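Teaching Table Tasks by Demonstration: Hand Guiding and Remote Control Compared

Group project report, second year
Amparo Villalobos, Mesfin Belay, Gülizar Oral
Supervisor: Filipa Aguiar

1. Aim

The project set out to compare two ways of showing a robot arm how to tidy a kitchen table. In the first, a person holds the arm and moves it through the task by hand. In the second, a person drives the arm from a separate controller while watching the table. We wanted to know which of the two gives cleaner recordings, and which is easier for someone with no training in robotics.

The work follows on from the Caldeira project of last year, which used hand guiding only. Its report noted that the operator's arms often blocked the camera's view. It did not measure how much this mattered.

2. Equipment and layout

All recordings were made at the bench in the Plekham building. The arm is mounted above the table and works downwards. A fixed camera covers the work area, and its position was not changed between the two parts of the study. The remote controller is a Volteck unit with two sticks and a trigger for the gripper. It was lent to us by Zulmira Loureiro of the electronics workshop, who also rewrote the part of the driver that dealt with lost packets.

The table was set with ordinary kitchen things: cups, bowls, a dish rack, and soft yellow pieces standing in for leftover food. A fabric bin with a divider stood to one side. We had planned to use a hard plastic tub, but fabric gives way when the gripper touches it, and this saved us several emergency stops in the first week.

3. Tasks

Two tasks were recorded. Task A was to pick up a cup and place it in the bin. Task B was to lift a bowl and set it in the rack without losing its contents. Task B was later changed, as described in section 5.

Before each recording the arm was sent to its rest position above the table with the gripper clear of all objects. The operator then gave a spoken start signal and the logging was switched on. Joint angles, gripper opening and camera images were stored together at 20 samples per second.
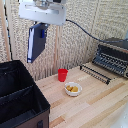 Starting every recording from the same rest position made the later processing much simpler. Early trials had been started from wherever the arm happened to be, and the first part of each of those had to be trimmed by hand. Mesfin wrote a short script to check the starting joint angles and refuse to log if any was out of range. The script also caught a loose encoder plug on a Wednesday afternoon, which we would otherwise have found much later.

4. Results

We kept 615 recordings out of 1,000 attempts. The rest were thrown out for dropped objects, logging faults, or operator error. Most of the logging faults came from the first version of the driver and should not be held against either method.

Hand guiding was quicker to learn. New operators could finish Task A on their first or second try. The paths were smooth in open space but uneven close to objects, where people tended to push the arm and then correct it. The operator's sleeve or hand also hid the object from the camera at the moment of grasping, as the Caldeira report had suggested.

Remote control was slower and more tiring. Operators misjudged height above the table – the most common fault by a clear margin – and several asked for a second camera view. The images, however, were free of hands and sleeves throughout, so every kept recording could be used for training without masking.

5. Problems

The dish rack was harder than expected. The gaps between the tines are narrow, and a bowl held slightly off level catches on the front row. After a number of failures we changed Task B so that the food was tipped into the bin first and the bowl placed afterwards. Recordings from before and after the change are stored in separate folders and should not be mixed.

The supply cable to the arm was also a nuisance. If left too tight it pulled on the mount during wide movements. It now has enough slack for the full range.

6. Further work

The recordings have been passed to the Ullbridge group, who will train on each set separately. We suggest adding a side camera for remote control and repeating Task B with a wider rack. The controller should be returned to Zulmira Loureiro by the end of September.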